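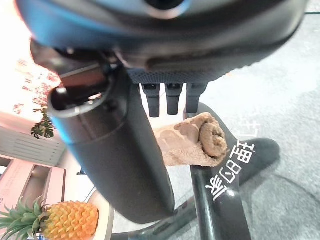
Talks > Workshop track > Keeping one arm running

Speaker notes: Looking after one gripper
Lærke Dalsgaard, Skumisholm
Slot is 50 minutes with questions. Slow down after the cable part, I always rush there.

Opening

Hi everyone, thanks for coming in after lunch. I'm Lærke, I work at Skumisholm, and I'm going to talk about one machine. One! I know the other talks today have fleets in them. Mine has a single arm with a three-fingered gripper on the end and a little camera at the wrist, and it spends its days picking up soft household things. Towels, mostly. Rolled towels, folded towels, towels that somebody rolled in a hurry.

Ask for hands: who here does their own maintenance? Who has a person for that? (Wait. Let them laugh at whoever puts up both.)

I came to this from repairing sewing machines at Mac Giolla, and I still think that's the best training I could have had. Thread, lint, small screws, a lot of looking at things from very close. If you've cleaned under a needle plate you already know half of what I'm going to say.

The camera comes first

People want to talk about the fingers, so I make them wait. The wrist camera is where my day starts. I bring up its view before the arm moves at all, and I look at the edges of what it sees, where the arm's own parts are. They should be in the same place every morning. The housing along the top, the fingers hanging where they hung yesterday.

On our cell I keep a saved view from the day we calibrated and flip back and forth between the two. Flip, flip, flip. Your eye is really good at this. If a finger jumps sideways between the two views, something has shifted, and I go find out whether it was the finger or the camera mount. Nine times out of ten for us it's the mount.

Windows! Please talk about windows. A home-like setup has daylight in it, and the bright side of the view can wash out while the floor on the other side looks fine. I spent a whole week in August tuning exposure for the middle of the afternoon and then couldn't work out why the mornings were bad. What I do now is set exposure on the object, under the fingers, and let the window blow out. I don't need to see the buildings across the street. I need to see the edge of a brown towel.

(If somebody asks about blinds: yes, we tried them, and they helped. We still run with them open some of the time, because the place this thing is supposed to work in one day will have a window too.)

Fuzz

OK, now the fingers. Towels shed. You can't see it happening, and then you wipe a fingertip with a piece of tape and there it is, a little gray felt pad. Plush cloth is the worst, the kind with the long raised fibers that feels so nice.

Ours get wiped every 49 cycles. People ask where that number comes from and the story is dull – we started at a rounder number, Clovard's logging sheet starts at zero, and I didn't feel like arguing with a spreadsheet. What matters to me is that it's a number and it's on the wall.

How I do it:

Arm parked, power to the gripper off, and the stop button where I can reach it.
Tape first, sticky side on the face of each finger. Pull it straight off.
Then a barely damp cloth, and a dry one after.
Soft brush into any slot or recess. I use a makeup brush. It cost less than lunch.
The mesh or textured stuff near the fingers gets a brush too, very gently, and no compressed air. Air pushes fluff inside and then you get to take the cover off.

Pause here and tell the Dunbridge story. Short version: I was visiting their shop, they had a finger that was closing late, and they'd ordered a new drive for it. I asked if I could brush it first. Six minutes later it closed with the others and we all stood there looking at this tiny roll of lint. They kept the drive as a spare, so no harm done.

Fingers level, fingers even

Part two of the fingers. From a wrist camera, three fingers in a row will never look the same size. The one on the side may look narrower, or lower, and that's just where the lens sits. New people see this and reach for the hex key. Don't let them! Check it against a flat block under the gripper. Bring the fingers down until the first one touches, and feel the gap under the others with a slip of paper.

I lost a good part of a morning to this myself. I "fixed" a finger that only looked low, and then it was low.

Cables

(SLOW DOWN.)

I have two things to say about cables. The first is the run along the arm. Move it by hand through everything it's going to do that day, slowly, and watch the cable the whole time. Look for the spot where it goes tight. On ours it's at the far end of the reach, with the wrist turned all the way over, and I put a strip of white tape there so a change shows up.

The second is the floor. We run on carpet in the test room, and a thin black cable on gray carpet is something you stop noticing after a day or so. Tape it along its length, keep it out to the side, and look at it each time you move the furniture around. I'd also say check what the arm's housing passes over on its way down, since a big rounded cover comes closer to things than the fingers do. I've bumped a plant. The plant was fine.

Set the stage the same way, then don't

When I'm testing a repair I want everything boring. Same towel, same roll, same spot. I run it until I trust the hand again. After that I want clutter: fruit, plates, a houseplant, bags, whatever's around. A repair that only holds up in a tidy room hasn't been tested enough for me.

Rolled cloth is a lovely test piece, by the way. It has a firm end where the layers are wound and a floppy end where they aren't, and the fingers have to deal with both. I go for the firm end first. If that's good I move over to the messy folds.

The logbook

Paper. I'm sorry, it's paper. We're on entry 458 and I've read back through all of them, which took one evening and a pot of tea. The useful entries are the ones where somebody wrote what they saw before they touched anything. "Left finger slow" is useful. "Adjusted gripper" makes me want to cry.

Hold up the actual book here. Let it go around the room if there's time, and remember to get it back.

Questions I'll probably get

How often do I recalibrate the camera? When the morning flip looks wrong, or when anybody has had the wrist cover off.
Gloves? For the brushing, no. For anything near the drives, yes.
Do I name the arm? I do, and I'm not telling.
Spares: one full set of fingers, mount screws, and a short length of the wrist cable. Say where the mount screws are kept, somebody from Dunbridge always asks.

Leave the last slide up while people pack. The wiping steps are on it and folks like to take a photo.

Related notes
Choosing tape that leaves no glue behind
Wrist covers: on, off, and on again
A first logbook for small cells
Mac Giolla bench days: lint and other enemies

Contact the workshop desk | © Skumisholm | Notes updated 5/2/26 | Back to top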